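Skollulen Home
Services
Field Notes
Training
Contact

Search this site
Enter keywords

Writing house rules for handheld gripper work

Drullville Automation Support helps small labs put their working rules on paper. For these notes we spoke with the operations lead at its Zonilcombe office, who asked that the piece carry the job title only. The office wrote its current rules in August, after two years of keeping them in a shared chat thread.

"The thread had everything in it," the lead said. "The trouble was that you had to have been there. Somebody new would start and get maybe half of it."

The rules now fill two sheets. One covers the person holding the grippers and the other covers the room. The lead wrote the first draft alone, then read it aloud to the operators and crossed out anything they couldn't explain back.

The operator sheet starts with hands and wrists. Sleeves stay above the elbow. Straps are checked before the first recording and again after any break. Each gripper has its own marker cube, and the cube is looked at from every side before work begins.

"A smudge on a marker can cost you a morning," the lead said. "The tracking drops out in one corner of the room, and people blame the software. So wipe the cube. If a face is scratched, swap it and write down that you swapped it."

The indicator light is on the sheet as well. An operator who can't say what the light is showing is not ready to record. The lead was firm on that point and said it had been argued over longer than any other line.

Episodes are kept short, and an operator stops after 300 in a day, finished or not. The limit came out of a project called Marinho, where the office logged 2216 episodes and later threw out 257 of them. Most of the bad ones were recorded late in a shift.

"You see it in the wrists first," the lead said. "The path gets lazy. The person doesn't feel tired yet, so you can't go by asking them."

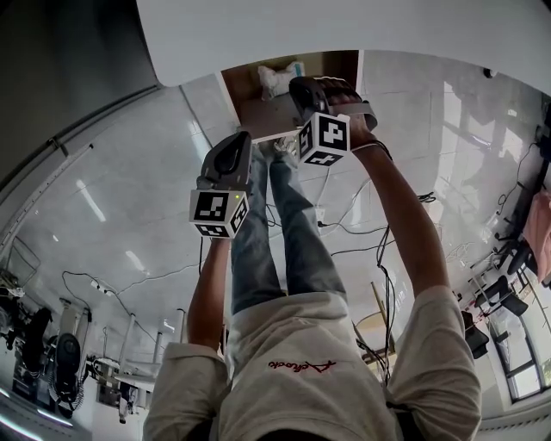
The room sheet

The second sheet is mostly about the floor. Cables to fixed equipment go along the wall where they can. Where they have to cross open floor, they are bundled and taped down before anyone picks up a gripper, and power strips stay out of the walking area.

"With a gripper in each hand you have nothing to catch yourself with," the lead said. "I would put the floor first if I wrote it over again. We put it second and people read it second."

Chairs and stools get pushed back past the reach of the operator's arms. Cabinet doors are either part of the task or shut. A robot arm that shares the room is powered off during handheld recording, and the person who powers it off signs the log.

We asked how closely the rules are followed.

"The signing, nearly always. The taping, less than I'd like. Tape is a nuisance when the layout changes twice in one day. I've asked for cable covers and we'll see."

The lead does not want a third sheet. Labs that send for a copy often ask for something longer, with a section on every device. The office sends the same two sheets and tells them to add their own lines in pen for a month before typing anything up.

"If a line is still there after a month, and people can read the handwriting, type it," the lead said.

The sheets are next due for review on Sep 30, 2026. The episode limit will be looked at again then, along with the wording about cabinet doors, which two operators have read in opposite ways.

Contact the Skollulen office | Copyright Skollulen. All rights reserved. | Back to top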